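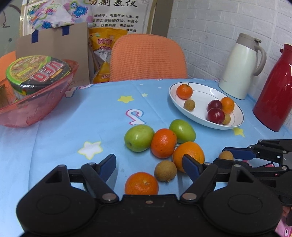
Selamawit Abdella writes that the old reading room at Hunura should have kept its evening hours through November, and that readers who work during the day have been left without a place to go. Her point is a fair one and I have passed it on to the library office.

The present schedule was adopted after the branch reviewed its heating costs. Under it, the room closes at 5 and the periodicals desk closes 31 minutes earlier - an odd figure, set by the bus timetable. Loans are now limited to 2 bound volumes per reader, and the fee for a replacement card is 50 cents.

Readers may still request material from the Belay branch, where 160 titles in local history were moved last spring. Requests should be made in writing and should include the shelf number.

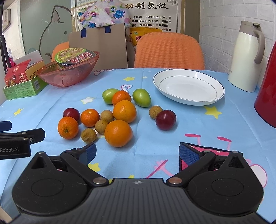 Filed under: Libraries, Local Notes

Hok-lam Kwok has asked whether the map drawers will remain open to the public. They will, by appointment. The index to the county maps is kept at the front desk and may be consulted without a card.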